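Notes to go with the lab visit
Introduction to Automation, Unit 4: Seeing Robots at Work

Welcome back, everyone, and thank you for getting your permission forms in so promptly (you have made the front office very happy). These notes are for before, during and after our February visit to the Veterent open day in Koltham. Please read them through at least once before we get on the bus, and bring them along, folded or crumpled or however you like, since you'll want the questions at the end.

Some background first. Veterent's demonstration hall is one long room with several stations in it, and our hosts, Zoi Rallis and Leonidas Spanos, will split us into two groups. My group starts at the packing line and Fulvio Marras's group starts at the two-arm tables, and we swap halfway through. The hall expects 200 visitors over the morning, so do stay with your group, and if you get lost, stand by the coat racks and one of us will come and find you. I did get lost there myself last year, and the coat racks worked very well!

What to listen for at the packing line

You will remember from Unit 2 that we drew a line between a machine that repeats a motion and a machine that adjusts a motion. The packing line is mostly the first kind. Every carton arrives in the same place, facing the same way, and the arm goes to that place and closes. Leonidas likes to nudge a carton a little out of position on purpose to show you what happens, and I won't spoil it. Ask him about fixtures, which is the word for all the guides and stops and trays that hold a part where the robot expects it. A good deal of the money in a line like this goes into fixtures, and students are nearly always surprised by that.

What to look for at the two-arm tables

I'll admit these are my favorite, and I could happily stand there all morning. The tables are set up for household jobs, and the one I'd like you to spend real time at is pour-over coffee. You probably know the steps from somebody's kitchen: open out a paper filter, seat it in the cone, add the grounds, pour the water slowly. A person does the first step half asleep. For a robot it may well be the hardest of the lot, and I'd like you to think about why before Zoi tells you.

Start with the paper. A carton keeps its shape when you squeeze it, and a paper filter doesn't. It bends when it's picked up and springs back a little when it's let go, and two of them love to stick together. Then there is the cone, which is light and easily knocked if the arm comes down a touch too low. And the fingers themselves are wide and stiff next to something as thin as paper, so the arm has to find an edge it can pinch without crushing the rest. 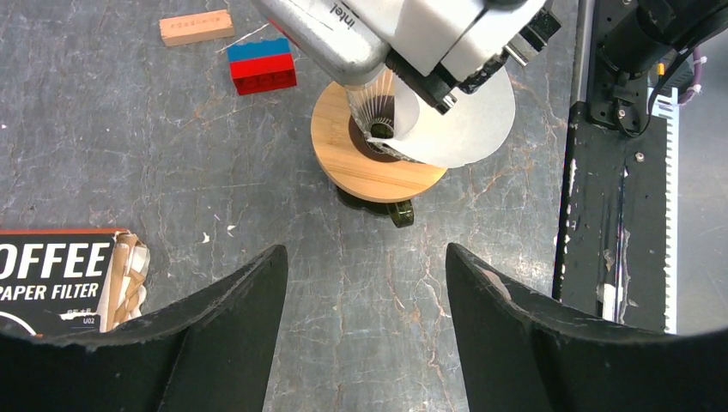 Now think about who is doing what. With two arms you can let one hold or wait while the other one moves, much as you steady a jar with your left hand while your right hand turns the lid. Somebody has to decide which arm does which part, and when, and how they keep out of each other's way over a fairly small table. Magdalini Drakos, who will be visiting our class the week after, has promised to talk about exactly this, so save up your questions for her.

Cameras matter here too. One mounted near the wrist travels with the arm and gets a close look at the work, but its own fingers take up a good part of what it sees. A camera fixed above the table sees more of the layout and less of the detail. Try crouching down and looking at your own hand as you pick up a sheet of paper, and you'll get the idea quickly.

Questions for your notebook

Choose any two and write half a page on each.

Where did you notice a fixture, and what would go wrong if it were taken away?

Which step of the coffee job would you give to a person, if you could give away only one?

What would you change about the filter, the cone or the stand to make the robot's job easier?

Notebooks go in the tray outside room 179. Iason Chatzigeorgiou has kindly offered to read first drafts for anyone who would like a second pair of eyes. Wear closed shoes, and bring a snack, as lunch will be late.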